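Freitag, 27. März 2020

Seit zwei Wochen arbeiten wir in der Küche nur noch in halber Besetzung, und ich habe abends Zeit zum Schreiben. Darum möchte ich endlich den Text fertig machen, den ich im Dezember angefangen habe. Ich bitte um Nachsicht für meine Fehler, Deutsch ist meine dritte Sprache und ich schreibe es langsamer, als ich es spreche.

Ich arbeite in der Spülküche von Brellard. Das ist eine Kantine, die mehrere Büros im selben Haus versorgt. An normalen Tagen kommen 386 Gedecke zurück, dazu die Töpfe und Pfannen aus der warmen Küche. Das Geschirr auf den Bändern war nie das Problem, dafür gibt es die große Maschine. Schwierig ist die Arbeit davor: sortieren, abkratzen, stapeln, einräumen. Dafür standen wir früher zu viert, und im Sommer war es so heiß, dass man die Brille alle fünf Minuten putzen musste.

Im Dezember hat die Leitung einen Roboterarm aufstellen lassen. Die Firma heißt Vutero, die Software kommt von einem kleinen Partner mit dem Namen Birari. Am Anfang haben wir die beiden Namen immer verwechselt, und wenn etwas nicht ging, haben wir zuerst die falsche Nummer angerufen. Ich glaube, das ist in vielen Betrieben so. Man bekommt ein Gerät und drei Telefonnummern, aber keine davon ist am Samstag besetzt.

Bei der Vorstellung hat man uns gesagt, der Arm nimmt uns die schwere Arbeit ab. Das stimmt zum Teil. Er nimmt einzelne Teile vom Tisch, dreht sie und stellt sie in den Korb. Mit flachen Tellern geht das gut. Bei Schüsseln muss er den Rand finden, und der Rand ist für ihn offenbar eine komplizierte Sache. Am Handgelenk sitzt eine kleine Kamera, und auf dem Bildschirm neben dem Tisch können wir mitsehen, was er sieht. Ich habe in den ersten Tagen viel zu lange auf diesen Bildschirm geschaut. Von so nah sieht das Geschirr ganz anders aus, als ich es in elf Jahren in der Hand gehabt habe.

Ich habe dabei gelernt, dass weißes Geschirr unter hellem Licht fast verschwindet. Ein gelblicher Belag in einer weißen Schale, ein paar braune Krümel - für mich ist das ein Blick und ein Griff zum Schwamm. Auf dem Bildschirm ist das Weiß so hell, dass der Schmutz blass wird und an manchen Stellen kaum zu erkennen ist. 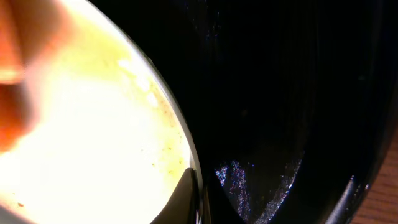 Mit den dunklen Teilen ist es umgekehrt. Eine schwarze, glänzende Form schluckt das Licht, und dann kommt an einer Stelle eine Spiegelung, die heller ist als alles andere. Der Techniker hat uns erklärt, dass man die Belichtung nicht für beides gleichzeitig richtig einstellen kann. Er hat die Lampe über dem Tisch zweimal versetzt. Danach hatte ich den Schatten von meinem eigenen Arm auf der Arbeitsfläche und musste mich anders hinstellen.

So hat sich meine Arbeit verändert, und zwar auf eine Weise, die in keinem Prospekt steht. Früher habe ich alles gemischt auf den Tisch gestellt, wie es kam. Jetzt sortiere ich vor: Helles nach links, Dunkles nach rechts, nichts ineinander, und zwischen den Teilen ein bisschen Platz. Ich habe also eine neue Aufgabe bekommen, nämlich den Tisch so vorzubereiten, dass der Arm gut arbeiten kann. Meine Kollegin nennt das "Frühstück machen für den Chef". Ich finde den Ausdruck ein wenig ungerecht, aber ich habe gelacht.

Was mir wirklich fehlt, ist das Reden. Zu viert war es laut, jeder hat erzählt, jemand hat gesungen (meistens falsch). Heute sind wir zu zweit an der Station, und weil der Arm stehen bleibt, wenn man in seinen Bereich greift, achtet man mehr auf die eigenen Hände und weniger auf den Menschen gegenüber. Die zwei anderen wurden nicht entlassen, das möchte ich klar sagen. Einer ist in die Ausgabe gewechselt und ist dort zufrieden. Die andere ist zu Deschamps gegangen, in die Großbäckerei, weil sie dort früher anfängt und am Nachmittag bei ihren Kindern ist.

Meine Schultern tun weniger weh. Das muss ich auch aufschreiben, sonst ist der Bericht nicht ehrlich. In einer Schicht habe ich früher fast 1299 Mal gehoben, das hat jemand von der Arbeitssicherheit einmal mit Strichen auf einem Blatt gezählt. Wie viel es jetzt ist, hat bisher keiner gemessen, aber ich merke es beim Einschlafen.

Es gab auch Streit. Nach dem Neujahr wollte die Leitung, dass der Arm 60 Prozent der Teile übernimmt. Wir waren bei 40. Man hat uns gefragt, warum wir so viel selbst machen, und ich habe geantwortet: weil die Teller sonst auf dem Tisch stehen bleiben und um halb zwei die nächsten Wagen kommen. Jetzt führen wir ein Heft, in das wir eintragen, was er stehen lässt und warum. Ich schreibe gern hinein. Am häufigsten steht dort "Rand nicht gefunden" und gleich danach "Rest nicht erkannt".

Im Moment ist das Heft fast leer, weil so wenige Leute im Haus essen. Der Arm wird morgens eingeschaltet und mittags wieder aus, und die kleinen Mengen spüle ich oft einfach von Hand. Die Frau von Birari hat geschrieben, dass die neue Einstellung für die Belichtung per Fernwartung kommt. Ich soll dann vorher die Lampe zurückstellen, auf die alte Markierung am Regal.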